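I've been using Vernum for a full legislative session now, and I keep telling my neighbors about it over the fence, so I may as well write it down. It's a bill tracker for your state house. You type in your address, pick the subjects you care about, and it sends you an email when a committee puts one of those bills on its calendar.

My subjects are school buses and water rates (I know, I know, but I've sat through more rate hearings than I'd care to admit!). Before this I used Purport, which was fine for reading bill text but always told me about a hearing the morning after it happened. Vernum gave me four days' warning on the last one, enough time to write something decent and find a ride to the capitol with Min-kyu Cheon.

## What I'd change

The vote pages are slow, and amendments are listed by number only, so you have to open each one to learn what it does. I wrote in about that and got a kind note back from Man-sik Cha promising short summaries in March.
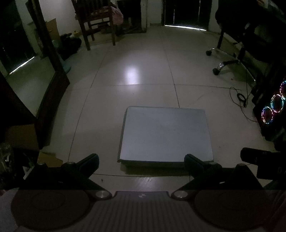
## Cost

Free for up to eight bills, then $7 a month. I pay, and I expect I'll keep paying through the election.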